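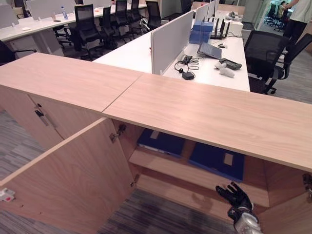

The Brunelska Street reading room reopened to the public this spring after the flooring and heating work paid for by the first half of the Lopes grant. This report covers the second half, which was for the local history collection: sorting it, boxing it properly, listing it, and getting it in front of people. The collection had been kept in the basement of the old building for most of its life, and moving it upstairs meant finding somewhere to put it. Part of it now goes in long, low cabinets in pale wood with hinged doors, like the one with its door standing open, and the tops are useful for laying out maps. The rest is on the metal shelving we already had.

Report to the Lopes Fund, second half of grant
Prepared by Gleice Barros, collections lead
June 27, 2021

Where things stand

The sorting is finished. The listing is mostly finished, with the newspapers still to do. The oral history recordings started late and are behind where we said they would be. Spending is within the budget apart from one line, explained further down.

Sorting and boxing

When we applied, we thought the collection was mostly parish papers and town council minutes. Those are there, but the larger part is business records from the Serik cannery, which closed before most of our current members were born. There are wage books, letters to growers, shipping receipts, and a long run of photographs taken for the company newsletter. Many had been stored in the original office folders with rusted clips. Taking the clips off was slow work and used up most of the first two months.

We filled 93 archive boxes. Duplicates and papers with no link to the district were offered to the county library, and they took seven boxes. A small amount was too badly damaged by mold to keep. Before anything was thrown out we photographed the pages that could still be read, and those images are saved with the rest of the digital files.

The maps were a separate job. Several of the field maps had been rolled for so long that they would not lie flat, and we had them humidified and pressed by a paper conservator. She returned 20 sheets in good condition. One large drainage map is still with her and needs a new backing. We expect it back before the end of the summer.

Listing

Emmett Okafor has done nearly all of the catalog entry. He set up the records in Brastance, the same system we use for the lending library, so that a reader can search both at once. Each box has a record, and the cannery photographs are listed one by one where a name or place is written on the back. Where there is nothing on the back we have grouped them by subject and left it at that for now.

The newspapers have not been listed. We had planned to do them in June but the bound volumes are heavier and in worse shape than expected, and handling them for listing would probably do more harm. The state archive may already hold film of the same titles. If it does, we would like to list only the issues that are missing from the film and leave the others alone. We have written to ask and are waiting for an answer.

Oral histories

The application promised interviews with former cannery workers and their families. We could not hold these in person for most of the grant period, and phone interviews did not work well. People wanted to look at the photographs while they talked, and the sound quality was poor. We stopped after the first few tries and waited.

In-person sessions began again once the room was open. We have recorded seven interviews so far. The target was 20. There is a waiting list of people who have agreed to take part, so finding them is no longer the problem. The limit is transcription, which takes far longer than the interview itself. At the current rate we would reach the target late in the fall.

The interviews have already been useful for the catalog. Two sisters who worked on the labeling line were able to name most of the people in one folder of group portraits, and they corrected the date we had given for the loading dock fire - we had it a full season too early.

Public use

The reading room is open by appointment. Since reopening we have had 32 research visits. Most were family history questions, and a few came from a high school class working on local industry. The class plans to come back in the new school year with a longer project. We also put up a small display of wage books and newsletter pages by the front desk, which brought in several offers of further material. We have accepted two and are holding off on the others until the current listing is done.

Budget

Archive boxes and folders cost more than we allowed for. Prices went up between the application and the order, and we needed more of the large flat boxes than planned. We covered the difference from the travel line, which was hardly used this year. The conservator's fee came in as quoted. Transcription is underspent for the reason given above. The full statement with receipts is attached separately.

Request

We ask the fund to allow the unspent transcription money to be carried forward so that the remaining interviews can be completed. We are not asking for any additional funds. If the carryover is approved we will send a short final report once the last transcript has been added to the catalog, together with a copy of the finished box list.

We would also like to know whether the fund wants its name on the catalog pages as well as on the sign in the reading room. The sign is already up. The wording on it follows the grant letter, and it can be changed if the fund prefers something else.

Gleice Barros
Brunelska Street Reading Room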